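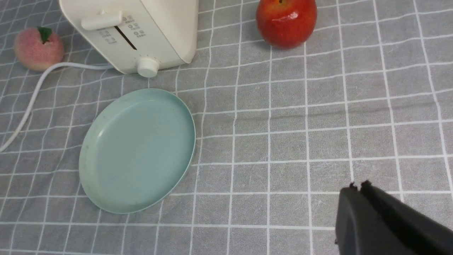 最后十厘米的软件

打印本文 | 以电子邮件发送

Titmont的操作软件组一共四个人，占着走廊尽头的一间屋子。屋里有一张测试桌，铺着印有白色细格的灰布，桌上摆的都是厨房里常见的东西：盘子、水果、一台白色的小家电。组里花时间最多的一段程序，管的是夹爪离目标还剩十厘米左右时发生的事。

这段程序叫Tistura。它从腕部相机读取图像，估计物体的位置和朝向，再把修正量交给下层的控制器。负责整体路径的是另一个模块，叫Alel，写得更早，也更稳定。两个模块之间的接口改过很多次，组里大部分争论都跟这个接口有关。

“手臂从桌子这一头走到那一头，这件事我们早就不担心了，”组长Idun Kvam说，“麻烦都在快碰到东西的时候。”

她说的麻烦很具体。远处看，一只盘子是个完整的椭圆，边缘清楚，拟合一下就能得到中心和倾角。相机装在手腕上，越靠近，盘子在画面里就越大，到后来只剩下一段弧。同时夹爪的手指也进入视野，挡住一角。程序在这时掌握的信息比半秒钟前少，需要的精度却比半秒钟前高。

先查时间，再查位置

去年九月之前，Tistura的做法很直接：每来一帧图像就算一次位姿，算完就发给控制器。测试时看上去没有问题，手臂慢慢走，夹爪慢慢合。等到把速度提上去，夹爪开始偏，而且总是偏向运动的那一侧。

组里起初怀疑标定。腕部相机和夹爪之间的相对位置是用标定板测出来的，支架螺丝稍有松动，结果就会变。Vidar Haugland把标定重做了好几遍，每遍得到的数都差不多，偏差照旧。

后来他把日志里的时间戳全部导出来，一行一行对。图像从曝光到被程序读到，中间隔了大约62毫秒，而关节角度几乎是即时到达的。程序拿着旧图像和新角度一起算，手臂走得越快，算出来的位置就错得越多。

“这种错误在教科书里都写着，”Haugland说，“我自己也给新来的人讲过。可是代码里那个时间戳是驱动写的，名字叫捕获时间，我就信了。它记的其实是图像传到主机的时间。”

修改本身不难。程序现在保留一小段关节角度的历史，图像到达以后，先推算曝光的时刻，再到历史里找那一刻的手臂姿态，两个相邻的记录之间做插值。补偿之后，快速接近时的偏差降到了和慢速时差不多的水平。

这件事带来的另一个改动花的时间更长。组里决定所有消息都必须带两个时间：数据产生的时间和数据送达的时间。任何模块只要用到别的模块的数据，就得写明它用的是哪一个。老代码里有许多地方两个时间混着用，Haugland改了整整一个冬天。Alel的作者已经调去别的部门，有几处要打电话问。

格子布的问题

测试桌上的格子布是从旧项目里留下来的，当初选它，是想让人眼看录像时容易判断距离。对感知程序来说，它算不上好背景。

格子是重复的图案。凡是靠匹配局部特征来估计运动的算法，都有可能把这一格认成隔壁那一格，差出整整一格的距离，而且匹配的得分还很高。布不是硬板，起了皱，线条就弯，想把它当作平面参照也会出错。Kvam手下有人提过换一块纯色的布，提了两次，都被她否了。她的理由是用户家里的桌布不会照着算法的喜好来挑。

Tistura现在的处理办法分成两层。第一层用分割网络把物体和背景分开，后面的几何计算只在物体的轮廓和内部进行，背景上的特征一概不用。第二层检查连续几帧之间估计出的位移是否和关节角度算出的位移一致，差得太多就丢掉这一帧的结果，沿用前面的预测。

第二层听起来简单，参数却很难定。门限太紧，手臂稍有振动就会丢帧；门限太松，错一格的情况又漏了进来。目前的门限跟距离挂钩，离物体越近就越紧。Kvam说她对这个做法不太满意，门限曲线是照着日志手工描出来的，换一种镜头就得重描。

盘子还有别的麻烦。浅色、哑光、内底平整的盘子几乎没有纹理，可用的只有盘沿。盘沿内侧会有一道亮光，外沿又有一道，分割网络有时候把两道亮线之间的部分当成盘子的边界，有时候把外面那道当成边界。两者差的距离不大，放东西时无所谓，要夹住盘沿就不行。组里专门给盘沿做了一个小模型，输出内外两条曲线，后面的程序按任务选用。

白色的小家电麻烦少一些。它的外壳有旋钮，有印上去的标记，特征足够多，位置估计很稳。拖在旁边的电源线则始终没有好办法。线细，形状每次都不一样，分割结果常常断成几截。Alel目前把断开的几截用一个粗略的包围区域罩起来，整块当成障碍绕开。这样会浪费不少桌面空间，有时候明明能过去的路，规划器说过不去。

接触之前就要决定的事

夹取一块切片，和夹取一只苹果，在软件里走的是两条路。苹果近似球形，从哪个方向夹都可以，Tistura只要给出中心和半径，剩下的由Alel挑一个手臂最舒服的姿态。切片有薄的方向和长的方向，夹爪必须对准薄的那个方向，两根手指一边一根，还要决定夹在哪一段。

如果切片搭在盘沿上，问题就更多。一根手指要伸到盘子里面，另一根在盘子外面，两边的高度不同。盘内那根手指的最低点受盘底限制，盘外那根受桌面限制，中间还隔着盘沿。早期版本把这三样都当成同一个平面，取最高的那个，结果夹爪停得太高，只碰到切片的上缘。

现在的版本给每根手指单独算一个允许区域。Tistura输出一张局部高度图，范围很小，只覆盖夹爪附近。Alel在这张图上分别检查两根手指的轨迹，任何一根会碰到盘沿，就稍微转一下手腕再试。检查本身很快，慢的是高度图的更新。深度数据在近处本来就差，手指遮挡以后更差，程序只能用几帧之前没有遮挡时看到的内容来补。

“所以必须记住刚才看到过什么，”Haugland说，“只用当前这一帧，离得越近知道得越少。”

他给这块记忆定了一条规则：凡是补上去的数据，都要带着年龄，年龄超过限度就作废，手臂停下来，退回去重新看。退回去这个动作在演示时不讨人喜欢，看的人会觉得机器犹豫了。市场部的人问过能不能去掉。组里没有去掉，只把后退的距离缩短了一些。
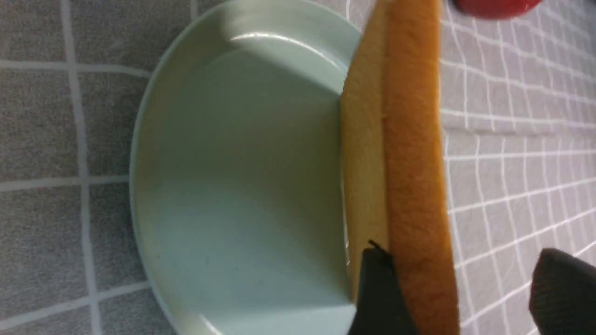
从日志里找原因

今年春天，组里把一段时间内积累下来的失败记录集中看了一遍，一共54条，由Kvam和Haugland分头标注原因，再互相核对。最后有29条归到了同一类：感知模块和规划模块对物体位置的判断都没有大错，但规划模块用的是已经过时的那一份。

这类失败单看哪一个模块都查不出来。Tistura的日志里写着正确的位置，Alel的日志里写着一条合理的路径，两份放在一起才看得出后者是按照前者更早的一次输出算的。原来的接口允许Alel在规划期间忽略新的观测，等规划完再看。规划有时候耗时较长，物体在这期间被碰动了，或者估计值收敛到了别处，手臂就会照着旧位置伸过去。

接口因此又改了一次。Tistura每次输出都附上一个版本号和一个协方差，Alel开始规划时记下版本号，规划完成后再比对。如果新旧两个估计的差别在协方差允许的范围以内，就照原计划走，只在末段做修正；超出范围就重新规划。为了避免反复重算停不下来，重算的次数设有上限，到了上限就报错，请操作员处理。

Kvam认为这次整理最有用的产物是回放工具。以前日志是文本，每个模块一份，查问题靠搜索时间戳。现在所有消息存成一个文件，可以按数据产生的时间或者送达的时间播放，两种次序随时切换。在第一种次序下看，一切都很合理；切到第二种，就能看到规划模块当时手里到底有什么。

工具里还有一个功能用得很多：从任意时刻开始，用新版本的程序重跑旧的数据。它只能检验感知部分，手臂的动作已经记录在案，改不了。不过感知部分的每一次提交现在都要先过一遍这批旧数据才能合并，有人嫌慢，就把它放在午饭时间跑。

交给控制器的最后一步

末段修正走的是另一条通道。从夹爪进入预定距离开始，Alel不再给出新的路径，由一个速度控制器接手。它每个周期取一次Tistura的估计，算出夹爪和目标之间的差，换成关节速度。差得大就走得快，差得小就走得慢，速度有上限。

这个控制器的代码很短，注释比代码长。大部分注释在解释滤波。视觉估计每一帧都有一点跳动，直接送下去，手臂会抖；滤得太重，又会滞后，刚刚补掉的延迟等于又加了回来。组里试过几种滤波器，最后留下的是一个带速度模型的卡尔曼滤波，参数按物体类别分成几组。软的、会变形的一组，滤得更重一些，手指碰上去以后形状会变，轮廓估计也跟着变，程序不该去追这种变化。

手指接触物体以后，视觉的权重逐步降低，改由夹爪电机的电流来判断。电流升到一个值，认为碰到了；再升到另一个值，认为夹住了。两个值之间的差对切片这类东西来说很小。定得低，提起来会滑；定得高，会在表面压出印子。Tistura在这一步给出的只有一个类别标签，控制器按标签查表。

查表的办法在组里有不同意见。Haugland主张让程序根据电流上升的快慢自己估计软硬，先轻轻压一下，再决定用多大的力。他在自己的分支上做了一版，对几种物体能用，对很薄的东西常常判断不了，手指才压下去一点就已经到头了。这一版没有合并。Kvam说查表虽然笨，出了问题至少知道该改哪一行。

外面的用户

Tistura目前有一家外部用户，Hägglund，做食堂备餐设备的集成。他们的桌面是金属的，反光比格子布难处理得多，照明也不归Titmont管。第一次装上去的时候，分割网络把盘子的倒影也当成了盘子，规划器老老实实为两只盘子都留了位置。

应对的办法是加一条几何约束：任何落在桌面以下的物体都不存在。加上以后倒影消失了，可是桌面高度要是标错，真的盘子也会跟着消失。Hägglund的工程师提出要在界面上显示被约束剔除的物体，用灰色画出来，好让现场的人知道程序看到了什么又丢掉了什么。这个建议后来也放进了内部的版本。

两边在软件更新的节奏上还没有谈拢。组里习惯每周发一个版本，Hägglund希望半年一次，每次附一份改动清单，写明哪些行为会变。Kvam已经开始写这种清单，她发现自己经常说不清楚。改一个滤波参数，按规定算小改动，但夹取时手指的落点可能会移一点，对方的容器如果正好很窄，就要重新调。

组里接下来的计划排得不算满。电源线的分割要重做，打算换成沿线追踪的办法，先找一端，再顺着走。门限曲线要改成从数据里学出来。Alel里面剩下的几处单时间戳还没有清理完，Haugland列了一张单子贴在屏幕旁边，划掉了一半多一点。

还有一件事排在单子之外。现在手臂放下物体以后不会再看一眼，程序认为手指张开就算完成。Kvam想加一个放置后的检查，退开，看，跟预期的位置比一比。她估计检查本身几天就能写完，要花时间的是决定偏了多少才算没放好，以及没放好以后由谁来挪。

最后更新：2021-05-12

联系编辑部 | 版权所有，未经许可不得转载 | 返回顶部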